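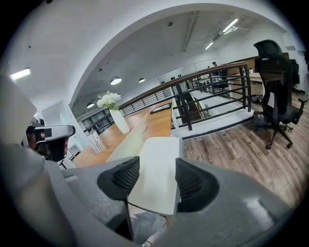

Handheld gripper data – how much wandering around do you keep?

nandi_m
Posted November 18, 2025

Quick one before I lose the afternoon to it. We're collecting with two handheld grippers, one per hand, plus a head view. Policy is diffusion, nothing fancy. Total so far is 1794 demos after filtering.

Question is about the bits where the person isn't doing the task. Turning, stepping over to the table, looking off across the room. I've been keeping all of it. Riaan wants it cut to contact plus 2 seconds before. With his trim, success on the box pickup went up on the usual table, but it got worse when we moved the start position. So now I don't know which number to beleive.

Anyone compared this properly?

tomaszewski_fan
Reply

Cut it. Wrist cameras see half a building when people walk, and the policy will happily learn the ceiling lights. We had one that would only reach if a certain lamp was in view. Took ages to find.

riaan.n
Reply

thank you. been saying this since May

nandi_m
Reply

Riaan you've been saying it on one table.

Typical head view, so people know what sort of task I mean: 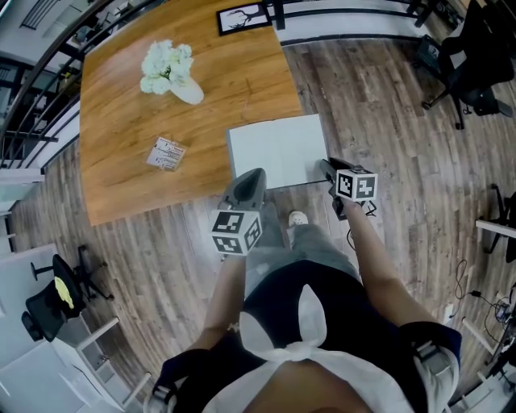

Head view, both grippers up, right one coming in on the white box.

shihchieh_s
Reply

Disagree with cutting. The approach is where the policy learns to recover. If every clip starts with the fingers already lined up, then the first time it's off by a hand's width it has never seen anything like it. Your moved-start result is exactly what I'd expect.

What we do – keep the approach, drop anything where neither gripper is getting closer to an object. Simple distance check on the tracked poses. Not perfect, but it throws out the walking and keeps the reaching.

nandi_m
Reply

Distance to what though? We don't have object poses. Only gripper poses, and the cube markers for the head camera to line up the two hands.

shihchieh_s
Reply

Distance to where the gripper first closes in that clip. You know it after the fact. Just run it backwards from the grasp.

tomaszewski_fan
Reply

That breaks on two-handed stuff. Left hand parked while the right one works, then left hand closes later somewhere else. You end up with a start point from one hand and an end point from the other. Ask me how my weekend went.

shihchieh_s
Reply

Per hand, then take the earlier one. Come on.

tomaszewski_fan
Reply

Then you keep long stretches of the other hand doing nothing, and it learns to do nothing. Which it is already very good at.

constanza_l
Reply

Both of you are arguing about the cut and I think it's the sampling. We left the full clips alone and just weighted the frames. Near a grasp or a release gets 6 times the weight, everything else stays at one. Same storage, no throwing away, and you can change your mind later. Beat both the hard trim and the full clips on our shelf task. Didn't help on pouring at all, no idea why.

Also check your tracking on the walking parts before you blame the policy. Blank walls and shiny floors, the pose jumps. If it jumps and you keep it, you're training on garbage actions. We lost 29 clips to that in one batch and the loss curve looked totally fine.

riaan.n
Reply

weighting is ok but it doesn't fix the lamp problem. the frames are still in there

constanza_l
Reply

Crop or color jitter for the lamps. Different problem.

riaan.n
Reply

same problem if it's my demo thats failing

d_ngubane
Reply

Is the Floko script still doing that thing where it stamps the left and right streams off each other by a frame or so? If so the trimmed version could look better only for that reason – less fast motion in the set, less mismatch. Check it before you compare anything.

nandi_m
Reply

Oh no. We're on the old one, yes.

OK plan. Fix the timestamps first, rerun full vs Riaan's trim vs Constanza's weighting, two start positions each. Shih-chieh's backwards thing after that if I get GPU time, Brudent job has the queue until Thursday.

shihchieh_s
Reply

Use more than two start positions. Please.

nandi_m
Reply

Fine, if Riaan does the resets.

riaan.n
Reply

i'll do half

d_ngubane
Reply

Fixed script is in the Ament folder, not the main one. Config name changed too, the left/right offset is per device now so you'll have to measure yours again.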